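4.2 Small disposables at the self-serve counter

Of everything we looked at in the Susby cafés, the stirrer turned out to be the most rewarding item to follow. It costs next to nothing, it is handed out without a second thought, and it says a great deal about how a counter is set up. Over the study period we logged 307 hot drink orders at eight sites, and in 175 of them the customer took at least one wooden stirrer. Carbone and Kerr found much the same habit in their earlier work on sugar sachets: people reach for what is closest to their hand, and they do it before they have decided whether they need it.

What excited us was how strongly the position of the holder mattered. At the Tasta counter the stirrers stood right beside the lids, and customers often picked up two or three in one go. At Ratard they were kept at the far end, past the milk, and plenty of people simply swirled their cup and left. Staff at both places were generous with their time and had sharp theories of their own, several of which we have borrowed for Section 5. Bulk wooden sticks are usually decanted into an open cup or jar (Figure 3), and the fullness of that cup deserves far more attention than it has had in the literature. 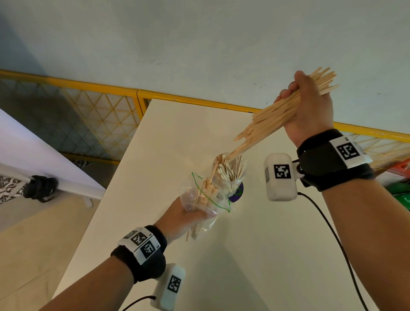
Figure 3. Flat wooden sticks held over a clear plastic cup partly filled with more of the same.

A tightly packed cup makes it hard to draw out a single stick. Customers at the busier sites pulled, got a small cluster, and then faced a choice: push the extras back in or keep them. Most kept them. Hamdan had suggested as much during our pilot in May, and it was a real pleasure to see her hunch hold up once the full set of observations came in. In a half-full cup the sticks lean outward against the rim, and one can be lifted away cleanly. We coded each withdrawal as single or multiple using the scheme in Negri and Bortolotti, with one change: a stick that was picked up and returned was coded separately.

Two of the 307 orders were dropped from the withdrawal analysis because the observer's view of the counter was blocked, leaving 305. Colour and finish of the holder were recorded but are not treated further in this section. The next section takes up refill routines, where the differences between morning and afternoon staff were wonderfully clear.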